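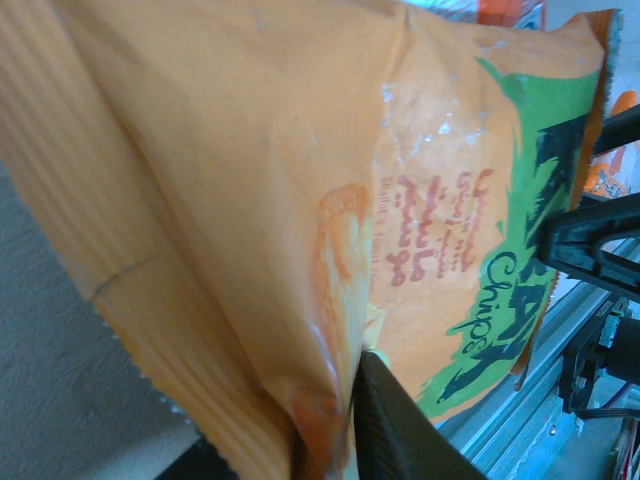
Ebony Mahuika replied:
Disagree on dwell. Longer jaw time won't cure a channel leak. Drop the Rothe to 1799 on the dial and check pressure first.

voveck_5: Pressure is fine here. Same film from Dresent, 1000 bags in May, roughly five leakers – all at the back fold, where it goes from two layers to four.

Ebony Mahuika: Then it's jaw profile. Flat jaws bridge that step, serrated ones don't.

hböttcher: Serrated can cut thin film. I'd keep flat and add dwell.

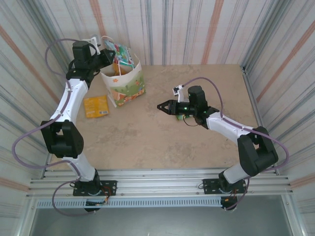 Bench, striped panels behind

voveck_5: Trying serrated first.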